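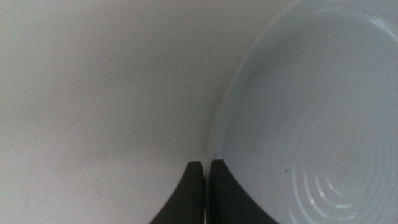

The inside of a pale blue bowl, with raised rings in its surface.

Mazza has released a new version of its survey data platform, Lulta, with changes to how records are checked before analysis. The release went out on February 23, 2021, and applies to all hosted accounts. Organizations running Lulta on their own servers will have until June to upgrade.

The main change is a validation step between field collection and the reporting tables. In earlier versions, a submitted form went straight to reporting, and errors were corrected there by hand. Records now enter a holding table and are tested against rules set by the project manager. A record that fails a rule stays in the holding table until it is edited, accepted with a note, or rejected. The original submission is kept in all three cases.

Lulta ships with eight rule types, covering ranges, required fields, skip logic, date order, duplicate identifiers, units, text patterns and cross-form references. Rules can be written for a single form or shared across a project. Shared rules are versioned, so a baseline survey and a follow-up survey can be compared under the same rule set even if the rules are edited later.

Jindodik, a nonprofit that monitors rural water points, tested the step on a household survey of 311 records. Seven were held on the first pass. Two of those were duplicate identifiers created when a tablet was reset between visits — the other five were well depths entered in feet on a form set to meters.

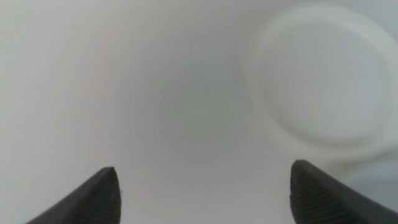 "We would have found the duplicates eventually," said Osvaldo Pace, data manager at Jindodik. "The depths were all inside the plausible range after rounding, and I am less sure about those. The unit rule caught them by comparing against the previous visit."

Pace said the holding table slowed the first week of reporting, mainly while staff agreed on who could accept a record with a note. Jindodik now limits that permission to two people per project.

Exports have also changed. CSV files carry an added column, check_status, placed after the record identifier. Scripts that read columns by position will need to be updated; scripts that read by name are not affected. The Sillivetti connector, used by many accounts to load dashboards, ignores the new column unless it is turned on in settings.

Existing records are not checked automatically. Project managers can run the rules against older data from the Maintenance tab, one form at a time.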